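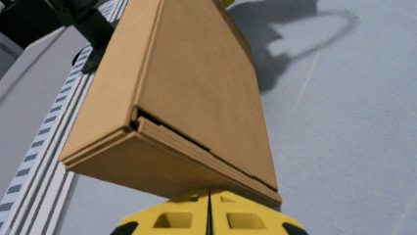

Naheed Bangash, commenting on an earlier draft, held that a cell should be budgeted from the gripper outward, and that the arm is the last item worth pricing. We adopt that order here.

Home Articles Issues About
Search this journal Enter keywords Go

4.2 Equipment planning for carton handling

Figure 3. Simulated view of the carton task, with a closed, unprinted box and the two yellow gripper fingers.

The simulation was used to fix the equipment list before quotes were requested. Two candidate end effectors were modeled, the Skadton parallel gripper and the Grillham unit with deeper fingers. Finger sets are treated as consumables and charged to the operating budget; the gripper body is capital. In Figure 3 the box is large relative to the fingers, and the plan therefore keeps a separate line for a suction tool, to be released only if the finger trials fall short.

Each candidate was assigned 1,000 simulated trials over 76 carton sizes. Compute time was charged to the Seser account and is excluded from the totals below. Spare parts were priced for a service period of three years. Installation and guarding were quoted by Zaidi as a single item, which prevents a direct comparison with the itemized Grillham quote. Purchase orders are planned for August, after the floor loading check.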